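Gripper Service at the Stiltivside Flat: Gallery Page
Cedance workshop pages, April

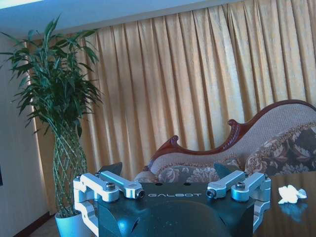
Nishad asks whether the linkage screws should get thread locker every time they come out, or only when the old compound has gone. Every time. Clean the threads first, put one small drop on the lower third, and leave it overnight before the gripper closes on anything hard. The same goes for any screw that was only backed off a turn to free a link.

The page is a record of how we look after the parallel gripper on our household unit. The unit practices tidying in a furnished living room at Stiltivside, and it gets a full gripper service after every 383 hours of running time. In between there is a short check each morning before the first run. The notes are for whoever has the tools that day.

The gripper in the photo carries the GALBOT name in white on the black housing. It has a silver linkage on each side, and the dark fingertips stand up behind them. The wrist camera looks over the top of all of it, so most of the morning check can be done from the live view without walking over to the arm.

Morning check

Start the arm in the home pose and bring up the wrist view. Compare it with the saved reference. The housing should sit in the middle at the bottom and the two linkages should come in evenly from the sides. If one side sits higher than the other, stop there and look at the camera bracket before you look at the gripper. A loose bracket has fooled us on 3 services now, and on one of them we had the left linkage half apart before anyone put a wrench on the bracket.

Open and close the fingers nine times at low speed with nothing between them. Listen for a tick at the end of the stroke. A tick on closing is usually a pin end. A tick on opening is usually the main joint.

Wipe the camera window with a dry lens cloth. Do not use glass cleaner. It creeps under the seal and leaves a haze that the depth software reads as a surface.

Linkages

Power off, air gap on the supply, tag on the switch. Support the wrist with the padded stand.

There is a hex-socket screw on top of each main joint. Use a new key or a torque bit in good shape, as the sockets round out easily. Take one side off at a time and leave the other side alone as a pattern for putting it back. Lay the links out on a marked cloth, left on the left. They look the same from either side but they wear differently, and swapping them puts play into the joint that you can't adjust out.

Clean the links with alcohol and a lint-free wipe. Look along the bearing faces for a bright line. A faint line is fine. If a fingernail catches in it, the link is finished and goes in the scrap tray, and its number goes in the log.

Grease the pins with the clear grease from the Foment kit. Use very little. Any extra will work its way out and collect dust from the curtains and rugs, and then you have grinding paste.

Fingertips

Check both tips for chips along the slanted edge and for any lean. Close the fingers on a strip of paper and pull. It should hold with the same drag at the top and the bottom of the tips. If it slides out at the top, one tip is seated wrong. Loosen it, push it fully home and try the paper again before you reach for shims.

We changed the tips at 58 hours on the first set, which was too early. The second set went a full service interval and still held paper.

Getting the zero back

After any work on the linkages the open and closed positions have to be taught again. Close the fingers by hand until they just touch, hold them there, and store zero. Then run the open command and store the far limit. Do this with the arm warm. If it has been off all night, let it run through its idle moves for a while first, or the zero will be out by lunchtime.

Finish with light practice picks from the table. Tissue is a good last test, as too much force shows up right away and too little drops it. Keep the grip force at the lowest setting until the picks are clean, then go back to the normal setting.

Log entries

Write down the running hours, which side was opened, any link or screw replaced, and the new zero values. Put the old values next to the new ones. Screws from the bag marked "spare, short" do not go in the main joints. They fit, but they only catch a few threads.

Next service covers the wrist cable and the connector behind the housing. Bring the small mirror.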